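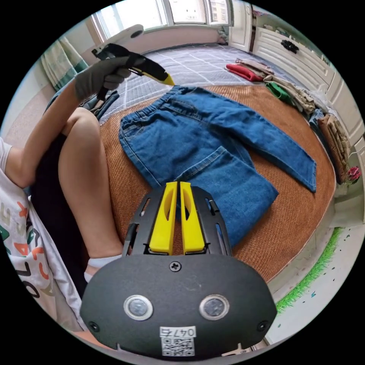
Jeans on a woven mat, one leg folded back, with hand-held grippers.

To: Household Automation discussion list
From: Tellberg Office for Home Services Research
Date: November 2, 2020
Subject: Re: Laundry as a target task for next year

The Pedley working group wrote:

> We propose that folding be removed from the list of target chores
> for the coming year. Towels have been handled well enough by several
> groups, and we see little to be gained from repeating that work.
> Clothing could be treated as the same task with a larger set of
> shapes. The Florketby members would prefer to move directly to
> loading and unloading dishes, where the objects are rigid and the
> result is easier to score.

The Tellberg office has reviewed this proposal and does not support it in its present form. We have no objection to the dish work and would be glad to see the Florketby plan circulated in full. Our concern is with the statement that clothing is the same task as towels.

A towel has four corners, and a system that can find two of them has most of what it needs. Trousers have a waistband that may be stiff or gathered, pockets that add thickness in one area, and two legs that must be brought together before any further fold is useful. In the October trials at Zou, our program was given 124 garments of mixed kinds. It produced acceptable folds on shirts and pillowcases. On trousers it lost track of the second leg often enough that the operators stopped the run and recorded the remainder as failed.
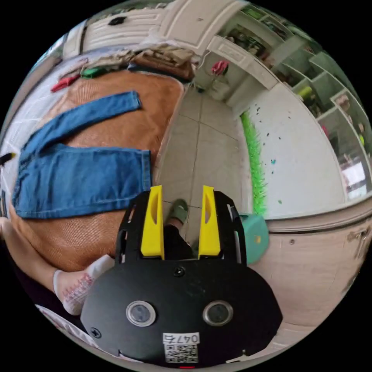 Trousers therefore remain, in our view, the most useful single garment for testing whether a machine can do this chore in an ordinary home. The order of steps is simple for a person and is well understood. The difficulty lies in knowing the state of the cloth between steps. With the jeans flat on the mat and one leg folded upward, as they are here, a program must decide which hem it is looking at and whether the layer under it is the other leg or the mat. Our current software makes that decision poorly, and we have not seen published results from other groups that do much better.

We ask that the list consider the following changes to the proposal:

1. Keep folding as a target chore, limited to trousers and long-sleeved shirts.
2. Score the intermediate states as well as the final fold.
3. Require that trials take place on a bed or similar soft surface — a laboratory table is too forgiving.

Comments may be sent to the list or to this office directly.

Tellberg Office for Home Services Research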